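About us

Hello, and welcome to Fekel! We are a small computer repair and refurbishing workshop in Stodstead, and we have been taking old desktops to bits (and, most of the time, putting them back together) for longer than some of our customers have been alive. Birsen Tekin started the business in 1978 at the back of her uncle's radio shop, Özkan, mending calculators and the odd cash register, and the desktop computers followed when the offices in town began to buy them.

These days most of what comes through the door is office machines that a school or a firm has finished with. We open each one up, have a good look round, take out the hard disk and deal with that separately, then go through the memory, the power supply and the fans. What can be used again is used again, and the rest is sorted for parts or metal. Last year we had 902 towers in, which was rather more than the shelves were built for, and we are grateful to our neighbours at Carnus for lending us their back store until January.

Yi-an Hong joined us straight from college and now looks after the workshop side – if you ring with a question about a machine that won't start, it will most likely be Yi-an you speak to, and do please have the model number handy if you can find it. Birsen still comes in most mornings and still does the quotes herself, in pencil.

A refurbished desktop from us starts at £57, with a keyboard and mouse if you need them, and we are always happy to fit a bigger disk or a bit more memory while the case is open. Do drop in, the kettle is usually on!

Page last updated 2018-11-03
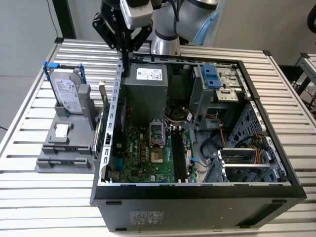 A Dell desktop with its side panel off, and a Seagate hard disk in its blue caddy.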